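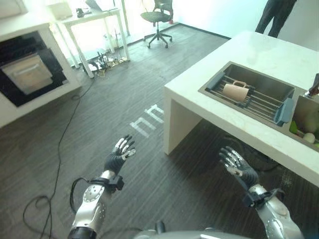
Minutes of the kitchen working group, Handevach house
December 2024

Present: Karthikeyan Pinto (chair), Vilgot Fagerlund, Vidar Backlund, Roald Hovland. Minutes taken by Ragnvald Sundqvist.

1. Minutes of the last meeting
Approved after one change. Vidar did not "agree" that the Aasen quote was good value. He agreed to read it. He has now read it and does not think it is good value.

2. The sink counter
Karthikeyan asked whether the white counter is finished or still a trial piece. Vilgot said it is finished. Roald asked where the doors were, then. Vilgot said the open base was the design from the start and that people like being able to get at the pipes. Roald said he had never met these people.

Vidar is in favor of leaving the base open for now. His concern is that anything stored down there will sit on the dark floor and collect whatever gets swept under. Roald does not believe the floor is as forgiving as the Aasen brochure claimed. Dark gray was sold to us as a color that hides dirt, and in his view it hides coffee and shows flour, so it depends on what you spill.

Nobody objected to the slab top. Vilgot asked that this be recorded.

Aasen has quoted 654 for a pair of doors and a back panel, fitted. Karthikeyan has asked twice what the fitting part costs by itself and has had no clear answer. No order until there is one.

3. Dish rack
Long discussion, longer than the chair wanted.

The expandable rack across the main basin was brought in to free up counter space. Roald questioned whether it does. While it is stretched over the sink you can't get a large pot under the faucet without moving it, and then it goes on the counter, where the old one was. Vilgot said it can be pushed together. Roald asked who pushes it together.

Mugs are being left on their sides on the rods. Vidar thinks a mug dries badly that way and would like them upside down. Ragnvald pointed out that the rods are parallel with gaps between them and a small cup may not stand level. Vidar will try it with the beige mug and with one of the narrow glasses and tell us what he finds — the rest of the group is not holding its breath.

Agreed: the rack stays until May. No second rack.

4. Small compartment
The smaller sink compartment was meant for rinsing. It is being used to park food, vegetables mostly. Karthikeyan does not mind this while someone is cooking. He does mind it as a system. Vilgot called it a prep area. The chair said it was a sink.

A colander that fits the small side was suggested. Plollier has one in the catalog but gives only the outside measurements, and we were caught by that before with the drawer trays. Vidar to measure the compartment before anybody buys anything.

5. Faucet
Roald wants to know if the faucet came with a warranty. Vilgot believes so. Roald would like to see it on paper. Vilgot to look in the Aasen folder.

6. Cleaning product
Vilgot brought a flyer for Clinik, a concentrate for brushed steel. One bottle is supposed to make 500 sprays' worth. Vidar asked how big a spray is. The flyer does not say. The group sees no reason to give up dish soap and a cloth for the basin. Not adopted.

7. Budget
3000 was set aside for the kitchen. 600 is left. Taking the doors as quoted would put us over, a point the chair made to Vilgot directly. Vilgot said the quote could be brought down. He was asked to bring it down first and then come back.

8. Any other business
Ragnvald asked for a hook for the dishcloth. Agreed without discussion.

Actions
Karthikeyan: written price from Aasen, fitting listed separately
Vidar: measure small compartment; mug test
Vilgot: faucet warranty
Ragnvald: hook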